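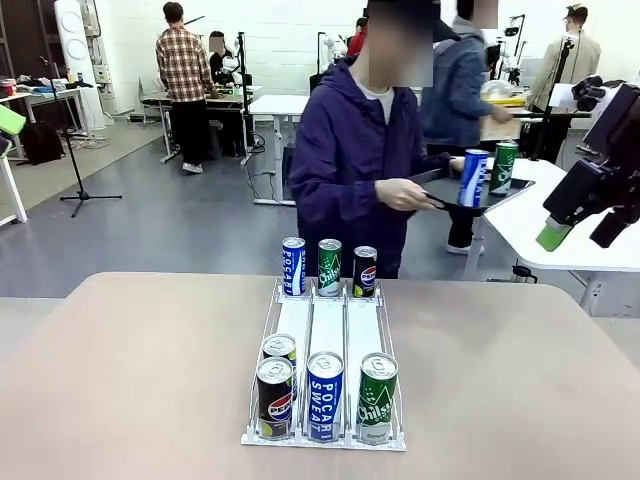

What should I do if the arm stops with a can still in its fingers? Leave the can where it is, press the stop button on the cabinet, and work through section 7.2 before you touch the gripper.

7.2 Recovering from a grip fault (code 1285)

A grip fault is the one you are most likely to meet in your first few weeks with the Hirko arm, so please don't be alarmed by it. It means that the fingers closed and the arm did not feel what it expected to feel. Usually the can has tilted a little, or was standing too close to its neighbour, and the arm has quite sensibly decided to wait for you.

CAUTION: The fingers stay under power during a grip fault and can open or close without any warning. Keep your hands, sleeves and hood cords well away until the cabinet lamp has gone from amber to white.

1. Press the stop button and wait for the amber lamp to go out. It can take almost 69 seconds, which feels like a long time when you are standing there - do let it finish.

2. Ask anyone handing over or collecting a tray to step back from the arm.

3. Put a folded cloth under the gripper. A full can dropped on its rim may split, and sticky drink in the finger joints is a tedious thing to clean.

4. Turn the key to HAND. The lamp now shows white.

5. Support the can from below with one hand and press RELEASE with the other. Don't pull the can out sideways, as this strains the fingertip pads.

6. Look over both pads. If either one is torn, or has slid down its finger, fit a new pair (see 9.4). Please change them together, even when one still looks perfectly good.

7. Check the lanes of the dispenser. Cans should be standing upright, and each lane should run freely when you nudge a can along it with a finger.

8. Turn the key back to AUTO, step clear and press RESUME.

Note: If you dropped or dented the can, please don't put it back in the lane. Dents are a common cause of a second fault straight after the first.

Note: Code 1622 looks much the same from where you stand, but it comes from the wrist and not the fingers. Do not use RELEASE for it. Go to 7.5.

If code 1285 comes back three times in one shift, leave the key at HAND, take it out and ring the Cidmont service desk. Sreekumar Joseph and his team will want the fault log, so have the cabinet open at the log page before you call.

Section last revised September 2, 2026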